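Subject: Re: [handheld-practice] Draft 5, section on clutter
From: Siv Hedlund
Date: 25 Mar 2020

One of mine, on a bed, with the tissues:
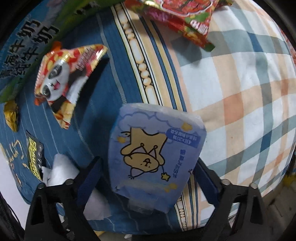

1. Soft packets

Benjelloun wrote:
> Section 2 should say that all objects must be rigid, clean and
> placed on a plain surface. Anything else is not a task, it is
> a mess. I would also like wrappers removed before recording.

I have read this several times and I admire its confidence. If we adopt it, we will have a fine standard for picking up blocks in a house where no one eats.

A tissue packet crinkles. So do snack bags, and people leave both on beds. I'd rather the rule said this:

"Soft packaging is allowed. Close the fingers slowly. If the contents bulge, open and start over. Do not log a crushed packet as a success because it left the sheet."

That last sentence is for the Bollora people, who know what they did.

2. Surfaces

Stripes next to plaid stay in. I tried the plain gray cloth from the Prinderow kit for 90 takes and learned a lot about gray cloth. Write down what the bedding is and move on. Please don't iron it.

3. Wrappers and used tissues

Here I'll give Benjelloun half a point. Food scraps go in the bin before you start, and so do used tissues. Empty wrappers can stay if they are listed on the sheet. Of the 139 takes I checked in March, 21 had a wrapper that was on no list at all, so the next person couldn't tell whether it belonged there.

4. Printed text

Don't turn labels toward the camera. Packets land upside down in real life and may do so in ours. Copy out the label only if you can read it; "looks like milk" is an acceptable entry.

Dandulel still owes us wording on straps and loose cables. Comments on the list, please, as I've stopped opening the spreadsheet.

Siv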